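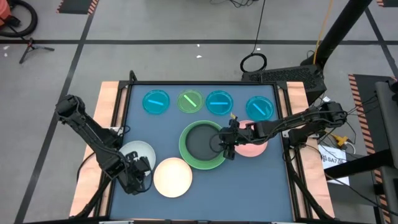 ## Storing and handling loose electronic parts on a small bench

Most parts that fail on a small bench were fine when they arrived. They got damp in a drawer, took a static hit on the way to the board, or went back into the wrong bin after a job was half finished. The tips below are the ones we use in our own shop, where two people do short-run assembly and a fair amount of repair.

### When parts come in

Open one order at a time. Check the part number on the bag against the packing slip and against your own order, all three, before the bag goes anywhere. Suffixes matter. A regulator with a different last letter may have a different package or a different output.

Write the date received on the bag with a fine marker. If the label is going to be covered by tape, write the part number again on the other side.

Leave sealed moisture barrier bags sealed until you need them. Once a bag is open, look at the humidity card first. If the spots have changed, follow the table printed on the label and bake the parts if it says to.

### Drawers and bins

- Keep chips, transistors and anything else static-sensitive in their original bags or in black conductive foam. Pink foam is fine for a trip across the shop but we don't store parts in it long term.
- Resistors and ceramic capacitors can go in plain plastic drawers.
- Put one value in each drawer. Two values with a cardboard divider will be one mixed drawer by May.
- Label the front of the drawer and the inside. Fronts get swapped.
- Cut tape strips curl. Slide them into coin envelopes and stand the envelopes on edge, value at the top.

Our main cabinet is a Valcárcel with 44 drawers. The bottom row sticks when it's full, so that's where the heavy stuff goes that we seldom need (transformers, big terminal blocks).

### Humidity

We aim for about 45 percent relative humidity in the parts room. Lower than 30 and static gets worse. Higher than 60 and leads start to tarnish over a season. A cheap gauge on the shelf is good enough, but buy two and compare them.

Desiccant packs can be dried and used again if the maker says so. Clodus packs have a dot that changes color when they're spent. The plain white ones have no indicator, and we throw those out.

### At the bench

Connect the wrist strap before you open the bag. Test the strap too. Esperanza Olmedo found two dead straps in our drawer last year, both broken inside the cord where it meets the snap, and there was no sign of it from the outside.

Wipe the mat with mat cleaner. Ordinary glass cleaner leaves a film that stops the mat from draining charge.

Keep foam cups, tape dispensers and plastic sleeves off the mat while chips are out.

Pour out only what the job needs. If you spill small surface-mount parts and can't read the markings, bin them. A reel of 200 costs less than an hour with the meter.

### Leftovers

Parts left from a job go back the same day, or they go in a bag with the job number on it. Anything removed from a board gets its own box marked USED and never goes back in with new stock.

Electrolytic capacitors that have sat for years should be checked for capacitance and leakage before use. Visitación Montoya brings old ones up slowly on a bench supply through a resistor and watches the current fall. If it doesn't settle, the capacitor goes in the recycling.

Batteries don't belong in the parts cabinet at all. Coin cells stay in their blister packs, and lithium packs go in a metal box away from the soldering station.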